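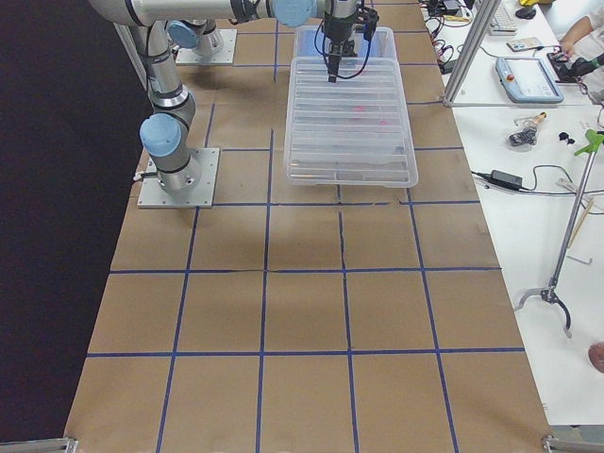 Kraft paper

Kraft paper is a strong, coarse paper made from wood pulp produced by the kraft (sulphate) process. In its unbleached form it is brown, and it is sold in rolls and sheets for wrapping, bag making, void fill, surface protection and general workshop use. The name comes from the German word for strength. Bleached grades are also made, mostly for food packaging and for bags that are to be printed in colour.

History

The sulphate pulping process was developed in the German port of Danzig in the late nineteenth century and patented in the United States in the 1880s. The first mills to use it commercially were in Sweden. The process spread to North America in the early twentieth century, where it suited the resinous pines of the southern United States and the spruce and fir of eastern Canada. Older sulphite mills had difficulty with resinous wood.

Two developments made the process dominant. The recovery boiler, introduced in the 1930s, allowed mills to burn the spent cooking liquor for steam and recover most of the chemicals. Later improvements in bleaching with chlorine dioxide made it possible to produce a bright white pulp without losing much of its strength.

The Fondavberg mill was among the smaller producers to convert from sulphite. Its records, catalogued by the paper historian Dorottya Kocsis, show that the first rolls of brown wrapping were sold to a grocery wholesaler in Skorkevlow in October of the conversion year. The mill kept its sulphite digester as a spare until a boiler-house fire made it unusable.

Manufacture

Wood chips are cooked under pressure in white liquor, a solution of sodium hydroxide and sodium sulphide. The liquor breaks the bonds in the lignin that holds the fibres together. The cooked chips are blown into a tank, where they fall apart into pulp, and the pulp is washed and screened. Knots and uncooked pieces are returned to the digester or discarded.

Softwood fibres are preferred for wrapping and sack grades. They are longer than hardwood fibres and give greater tear resistance. Hardwood pulp may be blended in to improve smoothness. The stock is beaten or refined before it reaches the paper machine, where it is drained on a moving wire, pressed and dried over heated cylinders.

A sheet that passes over one large polished cylinder is glazed on that side and left rough on the other. This is known as machine-glazed kraft. Sack kraft may be compacted lengthwise while still damp so that it stretches under load without bursting.

The smell associated with kraft mill towns comes from hydrogen sulphide, methyl mercaptan and related compounds. Modern mills collect and burn these gases, although the odour is seldom removed completely.

Properties

The brown colour of unbleached kraft is due to residual lignin. Paper made from it darkens with long exposure to light. Compared with newsprint or sulphite wrapping of the same weight, kraft has higher tensile strength and is slower to tear once nicked. It is porous unless coated, takes most inks and glues readily, and loses much of its strength when wet.

Like other machine-made papers, kraft is stronger along the direction of manufacture than across it. It also expands more across the machine direction when humidity rises. Sheets taped flat in dry conditions can therefore cockle when the air becomes damp.

Grades and weights

Weight is given in grams per square metre in Canada and most other countries, and in pounds per ream in the United States. Common grades include:

- Wrapping kraft, sold on counter rolls for parcels and for covering tables and floors
- Sack kraft, used in multiwall bags for cement, flour and animal feed
- Linerboard, the flat facing of corrugated board
- Bleached kraft, used for food bags and labels
- Indented kraft, ribbed for use as a cushioning wrap
- Recycled kraft, made wholly or partly from recovered board, with shorter fibres and lower strength

Converters add their own stock sizes. The Kovács range, cut at Fullanbridge, lists a wrapping roll 91 cm wide and 300 m long, and a heavier covering roll in the same width. A waxed version is supplied to fishmongers.

Uses

Packaging takes most of the world's kraft production, and linerboard accounts for the largest part of this. Grocery bags, once the best-known use, declined after plastic carrier bags became common and recovered when many municipalities restricted them.

Outside packaging, kraft paper is used as masking in spray painting, as pattern paper in dressmaking and upholstery, and as a disposable cover for benches. It can be marked with pencil, chalk or tape, and is replaced when soiled. Gardeners lay it under mulch to suppress weeds. Saturated with phenolic resin, it forms the core of decorative laminates. Electrical grades are wound as insulation in transformers and cables.

Artists have used it since the early twentieth century as a mid-toned ground for charcoal and white chalk. The printmaker Evaristo Mazza pulled an edition of 3 large woodcuts on unbleached sack kraft, one of which is held at Skorkevlow. Conservators regard such works as difficult to display for long periods.

Recycling and disposal

Uncoated kraft paper is accepted in most municipal paper collections and can be composted if free of plastic film. Waxed and polyethylene-coated grades are usually excluded. Fibres shorten each time they are repulped, and mills add virgin kraft pulp to maintain strength.

See also

Corrugated fibreboard; Manila paper; Sulphite process; Tall oil

Page last revised 16/01/2025 | Contact the editors | Copyright and terms of use | Back to top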